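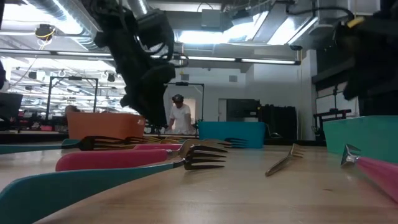 Saturday, November 23, 2019
By the Kereama Dunes Project
Last updated: August 2020

3. What the fences did to the sand

I should say at the start that I came to Kereama as a fence person. I'd read the older dune restoration papers (most of them very keen on brushwood) and I expected our plots to behave the way the textbook plots do: put up a fence, catch the sand, plant marram on the pile. We marked the whole front with 243 stakes and read the sand level against each one before and after winter.

The bit of beach nearest the car park did what I'd hoped. Sand built up behind the fencing and the marram came through it thick and green, lovely stuff! Further north it was a different story. We lost 55 stakes in the winter storms, nearly all of them from the low stretch where the stream comes out, and I've left those out of the averages because I can't tell a stake that was buried from one that floated off to Trendska. 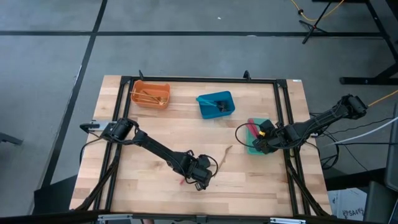 Figure 3. Orange, teal-blue and green bins on a light wooden table, with utensils in them.

The unfenced plots are what bother me. On those the best stake gained 25 cm over the winter, as good as anything behind the Galtus fencing, and all we'd done there was keep people off with a rope. My own reading is that trampling was doing far more harm than wind, at least on the southern half, though one winter is thin evidence and the wind logger (a Monix, second-hand) stopped recording for part of it.

I'm also less sure than I was about planting straight away. Where we waited, sea rocket and couch grass turned up by themselves and held a low ridge quite happily. It looks scruffy, and the parish has told us so, but a scruffy ridge still feeds the beach when a big sea comes in. I'll come back to the cost side in section 4.

Related items
Roping off or fencing? Notes from the southern plots
Marram planting at Trendska: second-year survival
Stream mouths and dune gaps: a short review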